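Live Sound and Touring, Unit 6: Monitoring on the Small Stage
Course handout, Premport School of Music Technology
Revised 2018-09-25

Read before the practical. Bring ear protection and a torch.

6.1 What the monitor system is for

A performer on stage hears a mixture of four things: the instrument in their hands, the other instruments nearby, the spill from the main loudspeakers, and whatever the monitor engineer sends back to them. Only the last is under direct control. The first three set a floor below which the monitor level is of no use.

The main loudspeakers point away from the stage, so what reaches the band from them is mostly low frequency, plus a late reflection from the back wall of the room. In the Saavedra Hall the stage front is 33 metres from the back wall. Sound takes a little under a tenth of a second to reach that wall and the same again to come back. A singer who hears this return louder than the wedge will tend to drag behind the drummer.
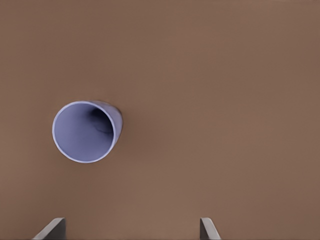 Directivity is the property that matters most when a wedge is placed. A loudspeaker with a horn sends its high frequencies forward in a fairly narrow pattern and its low frequencies nearly everywhere. Off to the side, the listener receives the bass without the consonants. The same geometry can be tried with no equipment at all. Take a plastic cup like the pale lavender-blue one, tipped over with its open mouth facing you, and imagine the mouth as the horn and the body behind it as the cabinet. A wedge should face its listener in that way, with the axis running from the back of the cabinet through the mouth to the ears. Aim for the ears, since a wedge aimed at the knees will need more level to do the same work.

6.2 Gain before feedback

Feedback occurs when the sound leaving the wedge returns to the microphone, passes round the system and arrives at the wedge again at the same level or higher, and in phase. It begins at whichever frequency meets this condition first. The usual causes are:

- microphone too far from the mouth
- wedge in a sensitive region of the microphone's pattern
- a hand cupped round the grille, which makes a cardioid microphone behave more like an omnidirectional one
- too many open microphones

On the last point: each doubling of the number of open microphones costs 3 dB of available gain. Going from one open microphone to 8 costs 9 dB. Mute whatever is not in use, including the spare vocal.

A cardioid microphone rejects best directly behind, so one wedge goes straight behind the stand. A supercardioid has two rejection regions to the rear, each offset from the axis, and prefers a pair of wedges set apart. Check which type is on the stand before the wedges are put down.

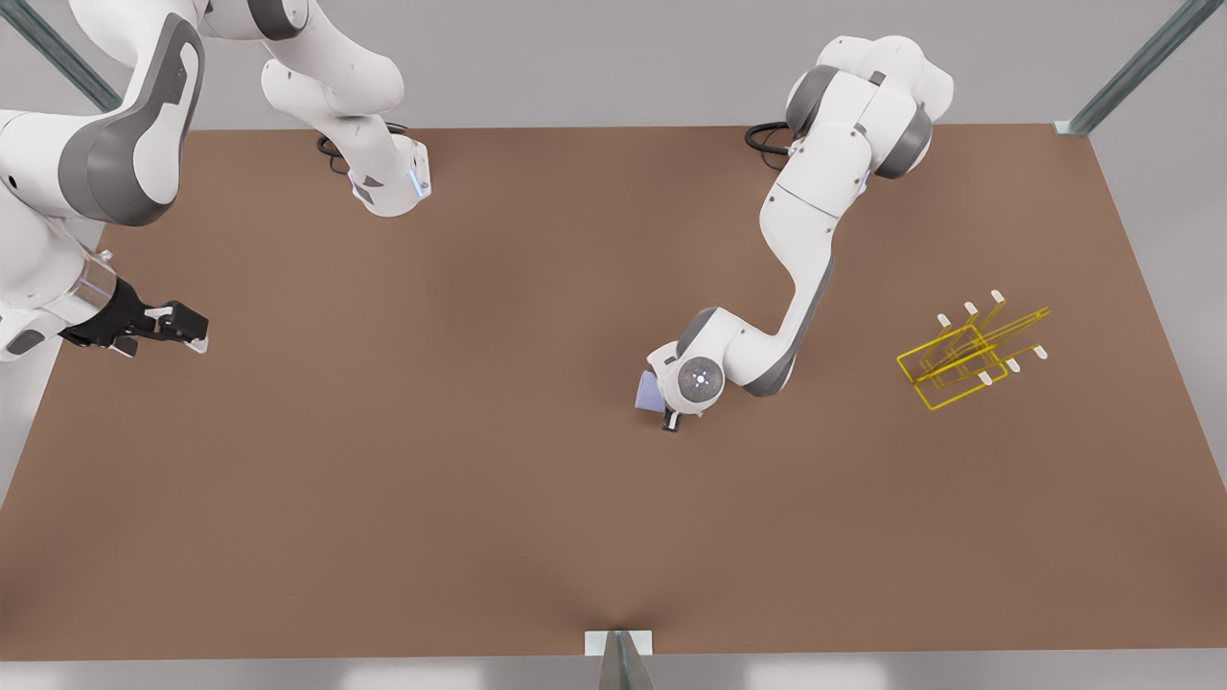 Equalisation comes after placement. Cut narrow bands at the frequencies that ring, and stop when the wedge is loud enough for the song. A graphic equaliser with every slider pulled down is an attenuator, and the tone has been lost along the way. Students often cut at 2.5 kHz out of habit; this is where much of the intelligibility of the voice lies, so confirm the ring by ear first.

6.3 Working case: Helus at Preltilen

Helus is a five-piece: drums, bass, two guitars, keyboards, with lead vocals from one guitarist and backing vocals from the keyboard player. The Preltilen club has a low stage, four wedges and four monitor sends. The changeover is short and the total sound check is 60 minutes, shared with the support act.

Sends are allocated as follows.

Send 1: lead vocal. Own voice, kick, a little keyboard.
Send 2: keyboards. Own instrument, both vocals.
Send 3: drums. Bass, lead vocal, click.
Send 4: bass and second guitar, shared. Kick, snare, lead vocal.

The shared send is a compromise. The bass player stands nearest the drums and hears the kick acoustically, so the mix should favour the second guitarist. All sends are taken before the fader, so that changes to the main mix do not alter what the band hears. The exception is a reverb return, which should be left out of the wedges on a stage of this size.

Level on stage is settled at the source. Guitar amplifiers are tilted back or raised on a stand -- the player then hears the amplifier directly and usually turns it down. Drums cannot be turned down, and the rest of the stage is balanced against them.
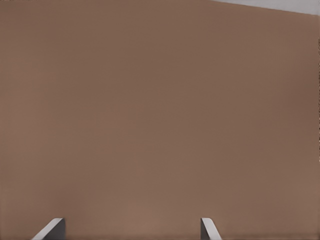 6.4 In-ear systems

In-ear monitors remove the wedge from the feedback path. They also remove the room, and performers used to wedges may find this isolating. An ambient microphone at each side of the stage, facing the audience and sent only to the ears, restores part of it. Set it low and bring it up between songs.

A limiter is required on every in-ear send. Set the threshold before the pack is handed over, with the pack volume at maximum.

6.5 Before the practical

1. Draw a stage plan for Helus showing wedges, microphones and power.
2. Calculate the loss in available gain going from two open microphones to four.
3. Write a patch list for the four sends above.
4. Read the January handout on microphone patterns again.

Plans are handed in on paper at the start of the session.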